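A Gripper You Can Pick Up and Go

Boglárka Kerekes keeps a Raseo in her tote bag, next to her lunch. She teaches evening classes in small-shop automation, and when I told her I was reviewing the thing she talked for 20 minutes without stopping for breath. After two weeks with one, I get it!

The Raseo is a gripper on a handle. You hold it, squeeze, and do a job the way you'd like a robot to do it, while the camera on top records every move. The Fletis software then turns those recordings into training for an arm. No code, no pendant, no taped-off corner of the workshop.

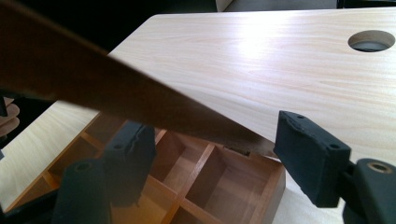

Setup took me 4 minutes, most of it spent hunting for a cable. After that it's all practice, and the practice is fun (my family may disagree, having lost the desk for most of April). The two finger pads are rubbery, matte and blocky, and I was sure they'd be hopeless with anything slim. They won me over. Coming at a long, flat board with one pad on each side, right where its end meets a tray full of little square compartments, you get a real feel for how much room the pads need. By the second evening I had stopped thinking about the tool and was thinking about the board.

I do have complaints. The handle is a touch fat for small hands, and Fletis wants 300 recordings before it will start on a new task, a lot of squeezing for one person. Szűcs, who sell the kit, suggest sharing the job, and they're right: it goes much faster with a friend and some music on.

The older Lurnent kit is lighter and has a nicer trigger. I still kept reaching for the Raseo. I have one more week before it goes back, and I've already cleared the desk for another round.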